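Hisberg Storage Units, Building 2 – walk-through checklist
Done in April, started 8:15 a.m. Comments under each item. OK = fine, FIX = needs work, WATCH = look again next time.

Outside and entry

Front walk – OK. Crack by the drain filled last month, holding.
Keypad gate – FIX. Closes too fast, caught my bag. Call Nurel, they did the last adjustment. Ask for the slower setting and get it in writing.
Outside lights – WATCH. One by the dumpster flickers. Ran out of time to get the ladder out.
House number sign – OK but dirty. Fire dept. wants it readable from Skulside Road.

Hallways

Exit signs – OK, all lit. Test button on the east one sticks, push hard.
Emergency lights – FIX. Unit outside 107 went dim before the test was over. Battery, probaly. The rest stayed bright.
Floor – WATCH. Paint worn through at the loading door, gets slick when people drag in snow. Mat is too small.
Clear path – FIX. Mattress and two bed rails left outside 69. Tagged it, left a note, sent the standard email. If still there tomorrow it goes to the dumpster and the tenant gets billed.

Fire extinguishers

All hung, pins in, needles in the green. Tag on the one by the freight elevator is so faded I couldn't read the month. Ask Hassanpour for a new tag when they come for the yearly.
Cabinet glass by the office – OK.
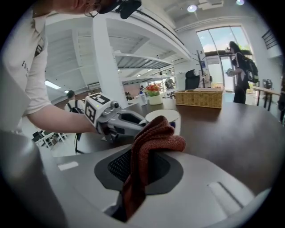
Can a tenant run an extension cord out of the hall outlet into a unit?
Hall outlets are for cleaning equipment only, and the lease says so on page 2. Unplug it, coil it, leave it in the office with the unit number on it.

Freight elevator

Certificate – OK, posted, in date.
Load sign – FIX. Says 3,000 lb but the bottom half is peeling and somebody wrote on it. Order new one, same wording.
Door edge – OK. Reversed each time I blocked it.
Phone – OK. Picked up fast. They had our old address on file, gave them the right one. Check again in May that it stuck.
Pit light – not checked, no key on my ring.

Units and doors

Roll-up doors – OK mostly. 107 drops the last foot on its own, spring is tired. FIX before it gets rented again, keep it off the list till then.
Locks – no cut ones, no missing ones on rented units.
Smells, leaks – stain on the ceiling tile outside 69, dry to the touch. WATCH. Circled it in pencil so we can tell if it grows.
Mouse traps – OK, reset the one behind teh stairs.

Office

First aid kit – FIX. No large bandages, eye wash expired in January.
Heater – OK. Moved the cardboard away from it – again.
Emergency numbers by the phone – old Nurel number still on there, crossed out and wrote the new one. Needs retyping.

To do first: gate, emergency light, door spring on 107. Elevator sign can ride along with the next order.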